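Grindville Community Support

Ticket 3651: Heating comes on at night by itself, app says it's off
Opened by: Jalen Baptiste
Product: Idon room thermostat with Zullach receiver
Status: Closed

Hi, hoping someone can help as I'm going a bit mad with this. I've got an Idon thermostat in the hall and the Zullach receiver box next to the boiler, and both went in last March when we had the boiler swapped. It behaved itself perfectly all year. Then a few weeks back I started waking up boiling hot at silly o'clock with the radiators going full blast, and when I look at the app it says "Heating off" as cool as you like.

Things I've already tried, so you don't have to ask:

New batteries in the thermostat (proper ones, not the pound shop sort).
Turned the receiver off at the spur for ten minutes and back on again.
Deleted the schedule and put it back in from scratch.
Checked the frost setting, which is at 5 degrees. The hall has never been anywhere near that cold.
Shouted at it.

The green light on the receiver is lit when the heating's running, so the receiver thinks it's been told to come on. The thermostat screen has no flame on it. So who's telling it?

Reply from Emmett Alcantara, support

Hello Jalen, thanks for such a thorough list. Could you tell me the firmware number on the thermostat (Menu, then About, then scroll right to the bottom) and whether there is a second thermostat or a hot water timer in the house? Could you also look in the app under History and see if there are any error codes for the nights in question?

Update from Jalen Baptiste

Firmware says 2094. No second thermostat that I know of. Hot water is a combi so there's no timer for that.

History was interesting! I didn't even know that page existed. There's an error 106 on every single night it's happened, always a few minutes before the radiators get going, and none on the nights when it's been fine. I looked it up in the booklet and all it says is "signal lost, contact installer". Our installer was Doucet and they've stopped answering the phone, so that's that.

I've had a good go at working out what's different on the bad nights. My first thought was the weather, but we had it on a mild one as well. Then I thought it might be the washing machine as we run it late, so I left it off for three nights and the heating still came on for one of them. I've gone round and written down what's on and what's off at bedtime and it's making me look like a proper oddball, but there we are.
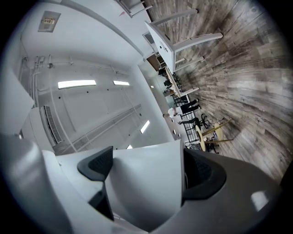
The other thing I noticed is the hall door. My partner shuts it when she comes up last, and I always leave it open. It's one of those heavy old fire doors and it sits right between the thermostat and the kitchen where the boiler is. I can't swear to it, but I think the bad nights are her nights. She is not thrilled with this theory.

Reply from Emmett Alcantara, support

Your theory is a good one, and please pass on my apologies. Error 106 means the receiver hasn't heard from the thermostat for a while. What it does next depends on a setting inside the receiver called fallback. If fallback is on, the boiler runs for part of every hour until the signal returns, to protect the house in winter. The app only reports what the thermostat asked for, so it would still show off.

To change it, please switch off at the spur, hold down the button on the receiver and switch back on while holding. The light will go amber. Press once for fallback off, then leave it alone until it turns green.

I'd also move the thermostat if you can. It has a table stand in the box.

Update from Jalen Baptiste, 28 February 2019

Right, sorry for the gap, wanted to give it a fair run. Took me two goes to get the amber light -- you do have to hold that button for ages -- but fallback is now off and we've had more than a week with no midnight sauna. Hall door shut every night, on purpose, as a test.

I did still get the 106 twice, so I've dug out the stand and put the thermostat on the shelf in the living room, well away from the radiator. None since then. The living room runs a bit warmer than the hall so I've had to nudge the target up a degree, but I can live with that.

One small moan for whoever writes the booklet: please put the fallback thing in it! Happy for you to close this one. Cheers Emmett.

Reply from Emmett Alcantara, support

Glad to hear it. I've passed your note about the booklet to the Idon documentation team. Closing the ticket now, but replying to the email will open it again if the error comes back.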